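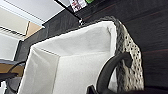 Part-time Shop and Stockroom Assistant, Festbridge

Hurthorpe Home Goods
Posted 2023-10-25

Hurthorpe Home Goods sells storage, bedding, kitchen basics and small furniture from one store on the main street in Festbridge and through a mail-order counter in the same building. We are looking for a part-time assistant to split the week between the sales floor and the stockroom. The job is permanent and can start as soon as the right person is free.

The job

Mornings are mostly stockroom. Deliveries come in through the rear door, get checked against the packing slip, and go onto the shelves or straight out to the floor. You will open cartons, put price stickers on, break down cardboard, and set aside anything that arrived damaged so it can be written up. The inventory system is called Tureo. It is old but not hard to learn, and we don't expect you to have used it before.

Afternoons are mostly customers. You will run the register, answer the phone, carry purchases out to cars, and pack mail orders for the 4:30 pickup. A fair number of our customers are furnishing a first apartment or moving a parent into a smaller place, and they ask a lot of questions about sizes. We keep a tape measure at the register and expect it to be used.

You would also take over the returns shelf, which at present is shared between everyone and suffers for it. That means checking returned items, deciding with the manager whether they can be resold, and keeping the paperwork up to date.

Hours and pay

22 hours a week over four days. Saturday is one of the four, and the other three can be discussed. The store closes at 6, and closing duties take another 15 minutes, which are paid. Extra hours are usually available before the holidays and again in June, when the college leases turn over.

Pay is $17.50 an hour to start and $18.25 after the first 3 months. You get paid time off from your first day, a staff discount of 25 percent, and a parking space behind the building. There is no commission and no sales target.

What we need from you

You should be able to lift 40 pounds and be on your feet for most of a shift. The stockroom has a ladder and you will need to use it. If you need an adjustment to any of this, tell us when you apply and we will talk it through.

You should be comfortable with basic arithmetic and be able to write a short, clear note for the next shift. Retail or warehouse experience is useful, but two of the present staff came in without any. A driver's license is not required. Applicants must be at least 18 because of the box baler.

Spanish or Swahili would be a help at the counter.

Who you would work with

Upendo Kombo manages the store and would be your supervisor. Filippos Alexiou runs the stockroom and will do most of your training, which takes nearly 6 weeks at normal part-time hours. Mwanahawa Makori handles mail orders.

How to apply

Send a resume or a one-page letter about the work you have done, paid or unpaid. Include the days you can't work and the names of two people we can call. You can drop it off at the register in an envelope marked "Assistant," or mail it to Upendo Kombo, Hurthorpe Home Goods, 761 Main Street, Festbridge. Please don't send original certificates.

We will read applications as they come in and stop taking them when the job is filled. Interviews last half an hour and are held upstairs in the office. There are stairs and no elevator, so let us know if you would prefer to meet on the ground floor. We may ask you to come back for a paid two-hour trial shift before we make an offer.

Everyone who applies will get an answer. Questions about the hours or duties can go to Upendo at the store, any weekday before noon.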